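Chapter 13
Covering tables and stands

In this chapter you will study:
the difference between a flat cover and a draped cover
how to measure a table for a cloth
which fabrics are used for work tables and display tables
marks, scuffs and smudges, and how to record them
folding, rolling and storing covers

Words to learn: drop, nap, hem, selvedge, skirt, overlay, pile, crease line

Before you start, you should have read the part of Chapter 2 that deals with woven and knitted fabrics. You will also need the measuring chart on page 164.

Introduction

Most rooms that are used by more than one group have tables that do more than one job. A table may be a desk in the morning, a place for sorting stock in the afternoon and a display stand in the evening. The top is often scratched, stained or the wrong colour for the work. A cover deals with all of this quickly and cheaply, and it can be taken off again when the room goes back to its usual use.

A table cover is one of the simplest things made from cloth. It is usually a plain rectangle, hemmed on four sides or left with a cut edge if the fabric does not fray. There is no shaping, no fastening and no lining. Even so, covers are often badly chosen. They slip, they crease, they are too short at one end, or they show every mark within a week of being put out. In this chapter we look at how to choose a cover that suits the table and the work done on it, and how to look after it so that it lasts.

The examples come mainly from the Carnora halls, where three rooms are let out for classes, sales and exhibitions. The halls keep their covers in one store cupboard and use them on whichever tables are needed. You will meet the Carnora stock list again in Chapter 14, when we look at costs.

13.1 Flat covers and draped covers

A flat cover lies on the top of the table and is there for its surface. It may be pulled tight and fixed underneath, or it may hang over the edges by a small amount. People work on it, so the cloth has to stay smooth and stay still. Wrinkles get in the way of anything that has to stand level, and a loose edge catches on sleeves and chair backs.

A draped cover hangs down the front of the table, and sometimes down the sides as well. The part that hangs is called the drop. A long drop hides the legs, and it also hides boxes and bags kept underneath. Draped covers are common on display stands, where the public sees the front of the table before the top.

The same fabric can be used for both. This is often done where a lower table and a raised stand are used together, so that the two match. The cloth will look different on each. On the flat top it shows one even colour. Where it hangs, it falls into folds, and the folds make bands of lighter and darker colour as the light reaches them from one side or the other. Students who are asked to match a hanging cloth to a flat one should always lay both flat before comparing them.

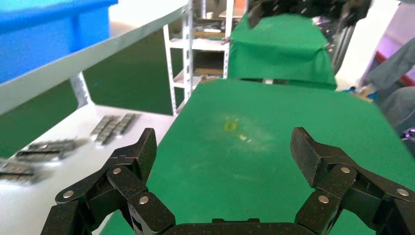
Figure 13.1 Bright green cloth on a table top, with faint scuffs and a pale smudge. The green cover on the raised stand behind hangs in folds at the front.

Marks that would pass without notice on a patterned cloth are easy to find on a plain one. Look at the table top in Figure 13.1. The scuffs are faint and whitish, and there is a hazy area across the middle of the cloth where the green looks paler. There is also a small yellow square, and close to it a tiny white fleck. None of these is large. On a plain bright colour, though, the eye goes to them straight away.

When you inspect a cover, write down what you see before you decide what it is. A pale patch may be dust, chalk, dried liquid, wear, or nap that has been brushed the wrong way. These need different treatment. Dust and chalk can be shaken or brushed out. Brushed nap will usually come right with a hand passed over it in the other direction. Wear can't be cleaned off, and rubbing at it makes it worse.

Activity 1

Choose a covered table in your school, library or workplace. Draw the top as a plain rectangle. Mark on it the place of each scuff, stain or worn patch, and write beside each one its colour and its shape. Do not write the cause. When you have finished, brush the cloth lightly and mark which of the patches are still there. Keep the drawing, as you will need it for Activity 3.

13.2 Measuring for a cover

You need three measurements: the length of the top, the width of the top, and the drop. Measure the top from edge to edge with a steel rule or a tape that has not stretched. Measure the drop from the top edge of the table downwards to the place where you want the hem to finish.

For a cover that hangs equally on all four sides, the working is as follows.

Length of cloth = length of top + drop + drop
Width of cloth = width of top + drop + drop

Add the hem allowance afterwards. The chart on page 164 gives allowances for light, medium and heavy fabrics.

Many stands are covered only at the front and sides, because the back faces a wall. In that case take one drop off the width. The cloth is lighter to handle and cheaper to buy, but it can only be used one way round, and whoever puts it out needs to know which edge is the back. At Carnora the back edge is marked with a stitch of white thread at each corner.

Raised stands need more care. A stand may be a box set on the floor, a box set on another table, or a small table taller than the ones beside it. Measure each surface on its own. If one cloth is to cover a box and the table beneath it, lay the tape over the whole route the cloth will take: up the front, across the top and down the other side. Do not add up separate measurements taken on different days. Boxes get moved.

A drop that reaches the floor looks neat until someone stands on it. For rooms where people walk close to the tables, finish the hem 2 cm above the floor. Where there is no passing traffic the cloth may touch.

13.3 Choosing the fabric

The main fabrics used for covers are cotton, polyester, mixtures of the two, felt and baize. Each has its own good and bad points.

Cotton washes well and stands up to a hot iron. It creases easily in store, and the crease lines show on a flat top. It may also shrink, so it should be washed before it is cut.

Polyester creases less and dries quickly. Light polyester is slippery and will slide on a polished top unless it is clipped. It should be pressed with a cool iron.

Felt does not fray, so it can be used with a cut edge. It grips the table and it softens the sound of things being put down. It picks up fluff and small threads, and most felt can't be machine washed.

Baize is a woven wool cloth with a raised surface, often dyed green. It wears better than felt and costs more.

The Carnora halls buy their covers from a supplier called Trevudier, which sells two plain ranges. Ra is a medium weight cotton and polyester mixture, used at Carnora for hanging covers. Puris is a heavier cloth with a slight nap, used for flat tops. The store holds 14 covers in Ra and 13 in Puris. When the Puris covers are too worn for display they go to the craft room, where they are used under paint and glue until they are thrown away.

Colour matters too. A dark cover shows dust and pale threads. A white cover shows nearly everything. Bright plain colours make the objects placed on them easy to pick out, so long as the objects are not the same colour as the cloth. Patterned covers hide marks well but make small objects harder to find. For sorting, counting and repair work, choose a plain cloth in a colour that differs from the parts being handled.

Activity 2

Collect four pieces of fabric, each large enough to cover a tray. One should be patterned. Put the same ten small objects on each piece in turn: buttons, screws, beads or coins will do. Ask a partner to find one object that you name, and time them. Record the results in a table with a column for the fabric, a column for the object and a column for the time.

Then sprinkle a pinch of flour on each piece, shake it off and look again from the other side of the room. Note which pieces still show a mark and which do not. Wash or brush the pieces before you put them away, and keep the patterned one out for the work on folding in the next section.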